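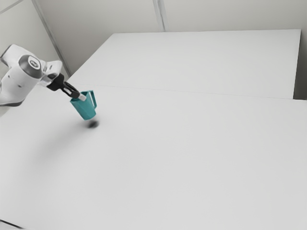
釉面上的茶渍，大多数人当作清洁问题处理，我更愿意把它当作表面问题。茶多酚在空气里氧化聚合，遇到水中的钙镁离子，会形成一层很薄的有机膜，这层膜先在粗糙处落脚，再往光滑处蔓延。所以同样泡一种茶，同样隔夜不洗，有的杯子冲一下就干净，有的杯子一周后内壁就发褐。杯子外面是什么颜色，对这个过程没有影响，上面这种蓝绿色的马克杯和纯白的杯子在这一点上没有区别，要看的是内壁。内壁如果是深色，茶渍照样长，只是看不见，等看见的时候通常已经有了厚度。

我家的水偏硬，烧水壶一个月不除垢就会结白片。搬到这边以后，杯子变脏的速度明显比以前快，起初我怀疑是换了茶叶，后来用过滤水和自来水各泡了一段时间，茶叶、杯子、时间都不变，自来水那只先变色。过滤水那只也变，慢一些。这个结果和文献里的说法一致：水面那层带油光的浮膜，主要成分就是多酚氧化产物和碳酸钙，水越硬，膜越厚，喝的时候随液面下降贴到杯壁上，干了就是一圈一圈的痕迹。

往茶里加几滴柠檬汁，浮膜基本消失。原因是酸把碳酸氢根消耗掉了，钙也被柠檬酸络合。加牛奶的情况复杂一点，酪蛋白会和多酚结合，颜色变浅，但奶本身又留下脂肪和蛋白，不及时洗的话气味比茶渍更麻烦。我不喝奶茶，这方面没有积累多少经验。

下面说几种去渍办法，按我自己的使用频率排。

小苏打。加一点水调成糊，用手指或者软布擦。小苏打的硬度很低，比釉面软得多，正常力度下不会留划痕。它起作用主要靠轻微的研磨，碱性是次要的。新鲜的茶渍几下就掉，积了几个月的要多擦几遍。缺点是杯底转角处手指够不到，需要用旧牙刷。

过碳酸钠，也就是超市里卖的彩漂粉的主要成分。溶在热水里会放出过氧化氢，把聚合的多酚氧化断链，颜色随之褪掉。水温是关键，低于四十度反应很慢，我一般用六十度左右的水，放一小勺，泡半小时，倒掉冲净。这个办法不需要擦，适合保温杯的内胆和壶嘴。要注意的是不能盖紧盖子，反应持续产气，密闭容器有压力。另外描金的杯子不要泡，铝制品也不要泡。

柠檬酸。很多人拿它去茶渍，效果时好时坏。它溶解的是碳酸钙，对有机部分几乎没有作用。如果茶渍里水垢比例高，先用柠檬酸泡，再用小苏打擦，会比单用任何一种省力。两者不要同时倒进去，酸碱中和以后剩下的是一杯气泡和柠檬酸钠，去污能力所剩无几。网上很多教程让人混着用，理由是“冒泡说明在起作用”，这个理由不成立。

三聚氰胺海绵，俗称魔术擦。去渍很快，一擦就白。但它的骨架是硬的，原理和极细的砂纸相近，对高光釉面有轻微的消光作用。我用一只闲置的Mereck白杯试过，在内壁同一个位置来回擦了600次，对着灯看，那一块的反光比周围散。之后用同样的茶泡了3天，擦过的地方先变色。单次使用当然没有这么严重，不过如果每天都靠它，杯子只会越来越容易脏。

钢丝球不讨论。

关于洗碗机。洗碗机用的粉剂里本来就有过碳酸钠和碱，去茶渍很有效，问题在长期。强碱加高温会慢慢侵蚀釉面，尤其是釉上彩。我手里有2只同批买的Gritus杯子，一只一直进洗碗机，一只一直手洗，用到今年1月时对比，进洗碗机的那只杯口已经发涩，手洗的那只还是滑的。样本太少，只能说明这两只杯子的情况。

再说选杯子。店里没有条件做测试，能做的只有看和摸。杯子拿到窗边，让光斜着照内壁，看反光里有没有密集的小点。小点是针孔，烧制时坯体排气留下的，每个针孔都是茶渍的落脚处。然后用指腹沿内壁转一圈，重点摸杯底和杯壁相接的圆角，那里釉容易薄。杯底外圈不上釉的部分是素坯，吸水，会发黄，不影响喝水，但放在浅色桌面上容易印出圈，可以用细砂纸磨平后垫杯垫。我用的是Sundirwood的木垫，吸水还可以，缺点是受潮以后会翘，翘了以后杯子放不稳，翻过来压两天能恢复一部分。

哑光釉要单独说。哑光的效果来自表面的微小晶体或者凹凸，也就是说它在结构上就是粗糙的。外壁哑光没有关系，内壁哑光泡茶基本必然上色，用金属勺搅还会留下灰黑的线。那种线是勺子的金属蹭在了釉上，釉本身没有伤，用草酸类的清洁膏可以去掉，戴手套，冲干净。我有一只Miranda系列的内外全哑光杯，现在只用来喝白水。

开片釉同理，裂纹会吃色。有人专门喜欢养出来的纹路，这属于审美问题，不在本文范围内。

紫砂和粗陶不适用以上任何一条，它们吸水，任何清洁剂都可能留在坯体里，热水冲、晾干即可。

目前我的做法是：每次喝完马上用热水冲，不等干；每周日晚上小苏打擦一遍；壶和保温杯每月泡一次过碳酸钠。一袋过碳酸钠3000克，这个用量下消耗非常慢，受潮会结块失效，开封以后要分装到密封罐里，罐子放阴凉处，不要和洁厕剂放在同一个柜子。

下一篇打算写烧水壶除垢，主要是柠檬酸的浓度和时间，数据还没记全，记全了再发。

2021年9月18日，星期六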